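Comparing two sets of gripper fingers for cloth
Project report, Jevero lab placement

My project was meant to be about folding. It ended up being nearly all about fingers, and I'm quite happy with that! Moataz Mansour, who supervised me, handed me two sets for the arm in March: the stock ones that came with the gripper (we called them the Tevdens, after the supplier) and a thinner pair Nhi Kim had drawn up for her own work (the Wastari set). My job was to find out which one picks up a folded towel by the corner more often.

I gave each set 100 tries on the same towel. Before every try I put the towel back by hand, which got dull very quickly, so I started listening to the radio and then lost track of my numbering and had to do one whole afternoon again. Lesson learnt - I used a tally sheet after that.

A try counted as good if the corner came up and stayed in the fingers until the arm stopped. I set the closing speed to 300 on the controller for both sets. Nhi thought 280 would be kinder to her fingers, and she may well be right, but I wanted to change one thing at a time.

The Tevdens did better than I expected on the thick folded edge and badly on a single layer, where they mostly pushed the cloth along the table. The Wastari set was much better at getting under a single layer, but it bent a bit if I came down too low, and then the corner slid out sideways. 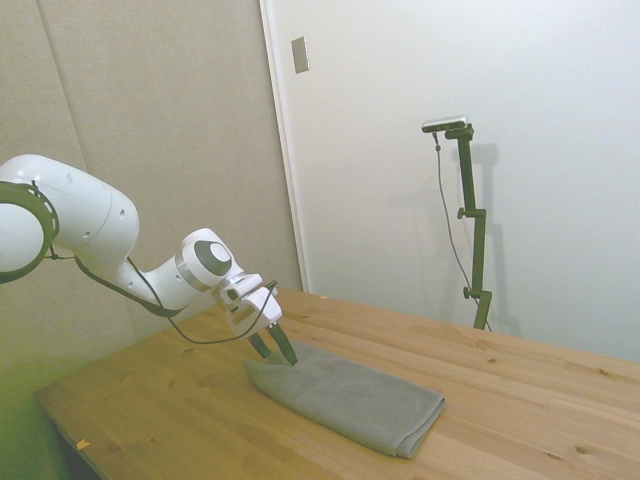

Height was what I fiddled with most. A tiny bit too high and the fingers close on air, a tiny bit too low and they press into the wood and the arm stops with a fault. I ended up teaching the start point again every morning, and I'd tell whoever takes this over to do the same.

The other thing I'd change is the towel. I only used one sort of cloth, so I can't say much about tea towels or anything stiffer. Moataz would also like the camera to pick the corner instead of me typing it in, and I've left my notes on that in the project folder.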